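2026年8月4日 星期二 台架记录 / 采购

上午先把报价的事写下来,免得到九月又从头吵一遍。

Brerberg 的报价单到了,第二只夹爪本体 3,000 欧,不含法兰和线缆。Michailidis 那边报的也是 3,000,说是含一年保修,可附件第二页又写指尖属于耗材,不保。两家数字一模一样,我不太信是巧合,已经让 Martti 分别去问运费和备件单价,要书面的,电话里说的不算。

Mosalar 的销售还在推整套方案,夹爪加腕部相机加软件订阅。订阅按年收,停了以后还能不能导出数据,问过两次,回信都绕开了。在他们正面回答之前,我不打算把这一项写进预算表。

今天台上用的还是现有那只夹爪,对象换成圆柱形的,外面包着光滑的红色膜。选它是因为两份样本册里都写着“适应各类曲面”,而配图全是方盒子。

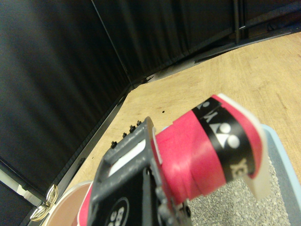 图1 夹持红色圆柱件,斜向姿态。腕部相机视角。

一次夹住说明不了什么。我要的是同一件东西换着角度反复夹,带负载,记滑移量。Biveleck 的指垫样品交期 8 周,等它到了,九月的评审早开完了。所以有两个办法:要么评审推后,要么这次只批指垫和备用螺钉,夹爪本体明年再说。我倾向后者。现有这只外壳磨花了一点,不构成换新的理由。

Anastasia 的意见是买一备一,坏了不耽误进度。道理我懂,但去年的停机记录我翻过,多半是线缆和供气,夹爪本体一次也没有。备一只本体放在柜子里,线断了照样停。

待办:
- 向 Brerberg 要循环寿命的测试条件,样本册上只有一个“超过”打头的数
- 线缆单独询价,至少备两根
- 滑移测试的表格重做,旧表没有姿态那一栏
- 问 Mosalar 能不能只买相机支架

评论(3)

Martti Partanen:运费问到了,Michailidis 的不含关税。保修条款他们说“可以谈”,没给文件。

Anastasia Koutsoukos:停机记录只记了停机,没记我们为了迁就夹爪改夹具花的时间。这个也该算钱。

Martti Partanen:同意加一栏。旧工单我这周翻一下,先别定稿。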